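Isano Toy Blocks, mixed tub

Blocks. You will have met them before. Ours come in blue, green, dark green and two purples that Lawal Danladi in our buying team insists are entirely different colours. We list them separately to keep the peace.

Suitable from 3 years. Wipe with a damp cloth. Please don't boil them, whatever your sister-in-law says.

Tub weight: 400 g
Item no.: 245
Delivery: 9 working days, or sooner if Yiran has the van
Returns: yes, but all of them, including the one under the sofa

They show up best on a plain pale table, and they show up worst on a patterned rug at six in the morning, usually by way of the foot. 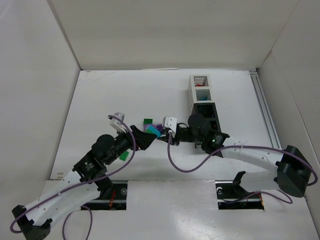

Isano blocks in blue, greens and both purples, on a white tabletop.

Also in the range: the Wan storage tub with lid (item 466). Spare lids are back in stock in November.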